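From: Larysa Antoniuk
To: handset-users
Subject: Re: Moltside 5 stops charging early

Larysa Levchenko wrote:
> My Moltside 5 quits charging at 80 percent since the February
> update. Is the battery worn out? The phone reports 241 cycles.

Probably not. The cell is rated for 300 cycles at full capacity, and 241 is under that. The February update turned on a charge limit by default. Look under Settings, Battery, Charge limit, and set it to Off.

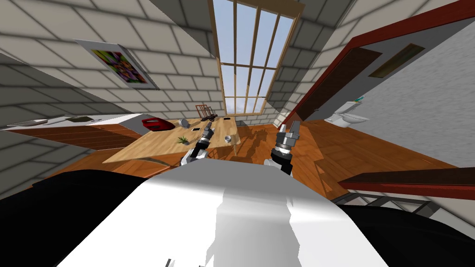

Simulated room, table and both grippers, default view.

If the limit is already off, let the phone run down to 5 percent once and charge it with the screen off — the gauge needs one long cycle to reset. Stirance sells a spare 2,000 mAh cell for the older model. It does not fit the 5, the contacts are on the other side.

Please post the build number if it still stops at 80.

Larysa A.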